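### 4.2 Redesigning the capture screen

The first version of Runach opened on a list of notebooks. Users had to pick one before they could type, and in our logs 267 of the 996 new notes in August were abandoned at this step. Kiani and Brophy, who coded the interview transcripts separately, both marked the notebook picker as the most common complaint.

We replaced the list with a blank note. The cursor is active when the app opens, and filing is done later from a tray at the bottom of the screen. The tray shows the 4 most recent notebooks and a search field. We kept the old sidebar on wide displays, where participants used it mainly to move between notes they had already written.

Two other changes were made at the same time. Autosave now runs 300 milliseconds after the last keystroke, and the Save button is gone. Several participants asked for the button back during the first sessions, so we added a small line of text under the title that reads "Saved." Requests for the button stopped after that.

Reminders were moved out of the note menu and into the tray. This change was less successful. People who had used Pistero before expected reminders to sit beside the title and looked for them there first. We tested a version with a second icon in that spot, but it crowded the title on small phones and we dropped it. Section 5 reports task times for the tray version only.

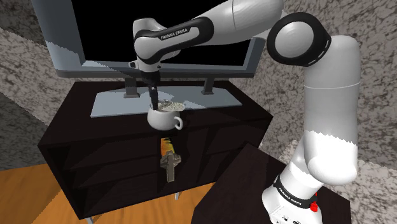
**Figure 3.** Robot arm with its gripper at a white mug on a dark TV cabinet (rendered).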